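Section 4. Mounting a Model in the Vurnico Display Case

This section applies to 1:43 scale vehicles supplied on a plinth and to loose models fitted with the Unetti adapter plate. Read all of the steps before removing the model from its box. Models in 1:18 scale are covered in Section 6.

Before you begin

Clear a level surface and cover it with a soft cloth. Keep the original box, inner tray and certificate together. Collectors who may later sell or insure a model should store these items flat and out of sunlight.

Caution: Mirrors, antennas and light bars are fragile. Lift the model by its plinth or by the lower body only.

1. Remove the transparent cover from the case base by pressing both side tabs inward and lifting straight up. Do not twist the cover.

2. Turn the base over and locate the two mounting slots. The narrow slot accepts plinth screws. The wide slot accepts the adapter plate.

3. If the model is on its original plinth, align the plinth holes with the narrow slot and insert the screws supplied in bag A. Tighten by hand until the head meets the base, then stop.

4. If the model is loose, place the adapter plate under the chassis and slide the padded clips toward the axles. The clips must not touch the tires.

Note: Rubber tires left in contact with some plastics may mark or soften over time. Check the clips again after 25 days.

5. Set the base upright and confirm that the wheels do not turn freely. If they do, move each clip one notch toward the center.

6. Wipe the inside of the cover with the dry cloth provided. Do not use glass cleaner or any product that contains alcohol.

7. Lower the cover evenly until both tabs click.

Stacking and placement

Up to 15 cases may be joined side by side with the Meng connector strip. Do not stack cases more than four high. Leave a gap of 20 mm between the rear of the case and the wall to allow air to move.

Caution: Do not place cases above a radiator or in direct sunlight. Heat may warp the cover and fade paint, decals and printed boxes.

Labels

Each case is supplied with a blank label measuring 17 mm in height. Record the maker, the catalog number and the condition of the model in pencil. Faults to the box, such as creases or torn flaps, should be noted separately on the inventory card.

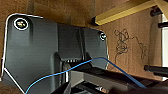
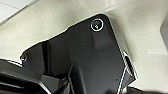
Text by Zixuan Shi
Checked for the Brisham edition by Yichen Shen
Revised May

Replacement parts

Screws, clips and tabs may be ordered separately from the parts list in Section 9. State the case number printed on the underside of the base. Covers are sold only as complete units and are not interchangeable between case sizes.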